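Vosumico breakfast set: README

Hi, and thanks for downloading this! I'm Dayana Zepeda, and I put this set together with Chunhua Yin and Ojārs Zariņš while we were trying to decide which gripper fingers to keep on our arm. We started out wanting a quick answer to a small question (Luritz pads or Jarkis pads?) and ended up with enough recordings that it seemed silly to leave them sitting on Chunhua's drive.

What you get

There are 1021 episodes in total. Of those, 900 are regular runs and the rest are leftovers: false starts, runs where somebody pressed stop, and a handful where I forgot to switch the controller profile. The leftovers live in their own folder, called extras, so you can skip them if you like. Please don't, though – some of the best regrasps are in there.

Each episode has video from a fixed camera, joint positions, the commanded and measured finger width, and a one-line text instruction such as "put the bread on the grill" or "pick up the bowl." Episodes are capped at 60 seconds. If the arm wasn't done by then, the episode ends there and the success field says false.

Why breakfast

Because bread is horrible to hold! I mean that in the nicest way. A slice gives a little when you squeeze it, the crust is stiffer than the middle, and whatever the pads rub off stays on the table and gets under the next thing you pick up. Toast is easier in one way (it doesn't fold) and worse in another, as it cracks at the edge if you close too fast. We wanted something that would show a difference between two kinds of pads, and wooden blocks just weren't doing it.

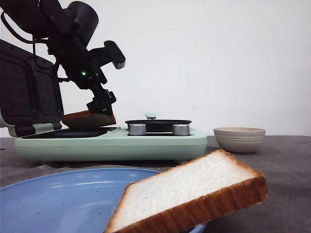

Toast over the cooking plate, fingers closed on the slice.

The two sets of fingers

Both are two-finger setups on the same arm, and swapping them takes me one hex key and a bit of muttering. The Luritz pads are softer and a little wider. The Jarkis ones are thin and firm, with a fine ribbed face. Going in, I was sure the soft ones would win at everything. They were lovely on untoasted bread, I'll give them that, but they come up fat under a slice that's lying flat, and the arm has to scrape along the plate before it gets any purchase.

Ojārs was on the side of the thin pads from day one and has been pretty gracious about it. They slide under toast much better. What they don't like is a smooth curved wall, so if you filter for the bowl instructions you'll see a lot more slow rotation in the hand with Jarkis than with Luritz.

The field you want is called finger_set, and it says either luritz or jarkis. In the extras folder 142 episodes have no value there at all. Sorry! I added the field late and wasn't going to guess.

The controller

We ran everything through the Fashola controller, written by Ikechukwu Fashola and patched by all of us at one point or another. It has two profiles. The stiff one tracks the path closely and pushes hard when it meets something, and the soft one gives way. Most of our bread runs use soft. For the bowl we went back and forth a lot, and I still change my mind depending on which clips I watched last. Soft profile with Luritz pads feels calm and slow. Stiff with Jarkis is quick, and when it goes wrong it goes wrong with a clatter.

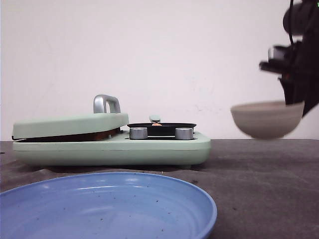 One thing to watch out for if you're training on the bowl runs: the fast moves come out blurry in the video. We kept the exposure the same across the whole set so that the bread and bowl clips would match, and the moving arm pays for it. Horácio Frade tried throwing out every blurred frame and his results got worse, so I'd leave them in and let your model deal with it. The joint data is fine in those stretches, by the way, and it's what I'd trust for timing.

Known problems

The clock on the video and the clock on the joint log drift apart a little in the long episodes. There's a script called align.py in the tools folder that fixes most of it. Run it before you do anything else.

Crumbs show up on the plate and we didn't clean between every run, so please don't use them to work out which episode came first.

The success labels were done by hand, by me and Chunhua. We disagreed mostly on bread that landed half on and half off. Those are marked partial.

Questions

Open an issue and one of us will get to it. If you try a third kind of pad on the same tasks, I'd love to see the numbers, especially for toast lying flat.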